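2024-09-28

Utensil caddy, sorting and placing

Spent the morning on the grey caddy for the Rasar kitchen set. It goes at the back against the wall, long side facing front, so the openings run left to right. Tried it nearer the front first and kept catching the handles with my sleeve.

Rim measures 183 mm off the worktop by the steel rule. Wrote that on the Pevitz sheet, as the old figure there was for the previous caddy.

Handles go down, heads up. The wide spatula takes up more room than its handle does, so let it lean outwards and put the slotted one beside it.
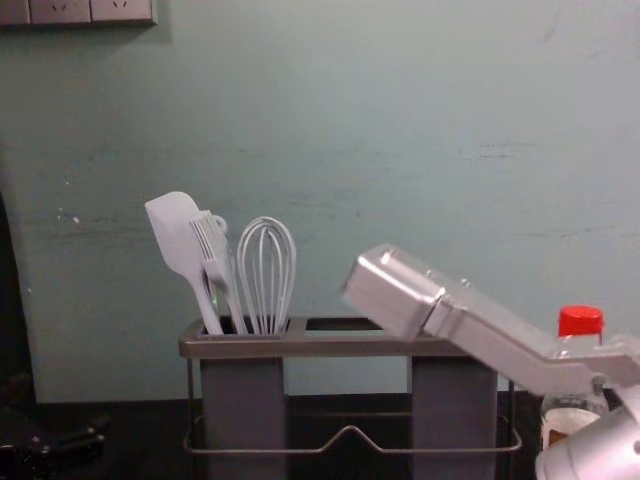
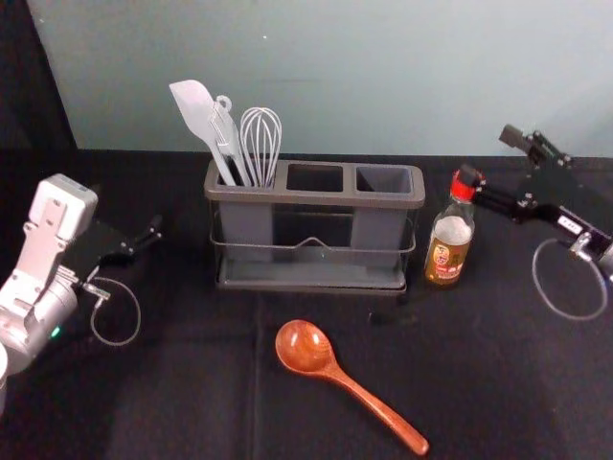
Dark surface

Black is fine for the pale tools but poor for anything dark, which is easy to lose at the edges. Creases in the cloth need ironing out before October. Radu stocks the same cloth in a heavier weight, order code 598, and it might lie flatter. Not ordered yet.

Still to do

Wash the grey silicone pieces, they pick up lint.
Check whether the caddy slides when a tool is pulled out at an angle. If it does, fit the 6 mm rubber feet from the Rukham box.
Shelf label for the caddy is 111. The one on the shelf now is wrong.
Touch up the wall paint, low priority.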